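Wernalano Players Guild — Minutes of the September Meeting
Opened at 7:30 p.m. in the Cleltondale voice channel

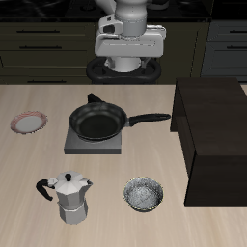
Somtochukwu Nwankwo asked whether the guild would keep its old progression server once the new Voltley expansion goes live, as a lot of us still love the slow leveling. Big yes from the channel! The old server stays, and raids there will carry on under the same loot rules.

Expansion night. We now have 543 members on the books and 338 of them have signed up for launch, a fantastic number and our best ever. Nina (our alt guild) will open its bank to new characters for the first month, so bring your crafters over early.

Raids. The Sunken Gate went down with 2 healers — what a night! Agreed to run it again with four groups, and to let newer players try the tanking spots. Voice check fifteen minutes before the pull, please.

Crafting. Potion stocks are low. Herb runs start from the north bridge, any level welcome, and spare bags are in the second bank tab.

Action: post the launch sign-up sheet again and pin it. Action: update the loot rules page.

Closed at 8:50 p.m.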